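Raters wanted: blind review of robot cable handling runs
Bullusari working group on manipulation testing
Posted October 10, 2022

We are looking for people to watch recordings of robot arms working and tell us, without knowing which control program was running, whether the job got done. No robotics background needed. A suspicious mind is a plus.

Some background. Last spring a method called Gruline was written up with a claim that a two-armed robot could sort out plugs, chargers and power cords on a crowded surface nearly every time. The people who trained the program also picked the recordings, decided what "done" meant, and did the scoring. I don't say they cheated. I say I have read a lot of results scored that way, and very few looked as good once a stranger held the pencil.

So we are running it again. The robot cell is at our Mahlangu building. We have 1847 recorded attempts, some under Gruline, some under an older program named Midosby, and some driven by a human operator. They will be shuffled and stripped of labels before you see them. Plain success rates will be published whichever way they fall.

The work surface is kept crowded on purpose. The original tests used a bare table with one cord on it, and I don't know anyone who lives like that. 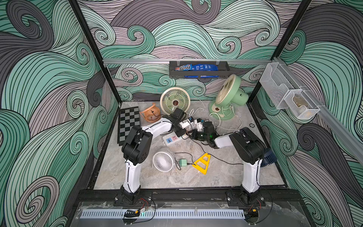
The cell at Mahlangu, with both arms over the middle of the floor among the fans and cords.

What you would do

Each attempt comes as a short clip from two views, one of the whole cell and one from close to the gripper. You get a one-line statement of the task. You then answer three things: was the task finished, did anything get knocked or dragged along that shouldn't have been, and how sure are you. "Can't tell" is a proper answer and we want you to use it. In the pilot, people avoided it out of politeness, and the numbers came out rosier than they deserved.

The close view matters more than you might think. From a distance, a gripper near a plug and a gripper holding a plug can look the same. The original scoring used the distant view only - which is one of my bigger complaints about it.
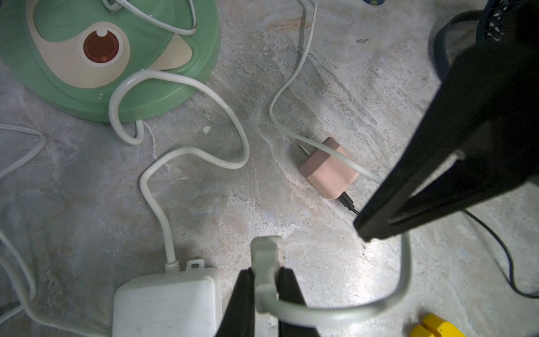
Close view: a white plug held between the gripper fingers, with the pink charger farther in.

Please don't rate from a single still. A plug between two fingers says nothing about where it ended up, and a good share of the figures in this field are stills.

Each rater is assigned 395 clips. A part of every set is given to a second rater, so we can report how often people disagree. You won't be told which clips those are, and you won't be graded on agreement.

Who can apply

You must be 18 or older, read English comfortably, and have a laptop or desktop screen. Phones are too small for the close view. You can't take part if you have worked on Gruline or Midosby, or if you share an office or a home with someone who has. If you are a robotics student you are welcome, but say so on the form. We will report results with and without you.

Pay and time

Pay is $800 for a full set, in two payments, one at the halfway mark. You are paid the same whether you mark every clip a success or every clip a failure. Rating opens in November and you can work at whatever hours suit you, but no more than two hours at a sitting. If you drop out early you are paid for the clips you finished.

What we can't promise

A positive result, a negative result, or a thrilling time. Many clips are dull. You may also find, as I did, that after a couple of hours you begin rooting for the arms. Take a break when that happens.

To apply

Write to Siyabonga Mnguni, study lead, through the contact form on the Bullusari site, with "blind rater" in the subject line. Include a few sentences on a time you changed your mind about something after looking at it more closely. No resume, please. We will send a practice set of ten clips, which is unpaid and takes less than half an hour, and reply to everyone who completes it.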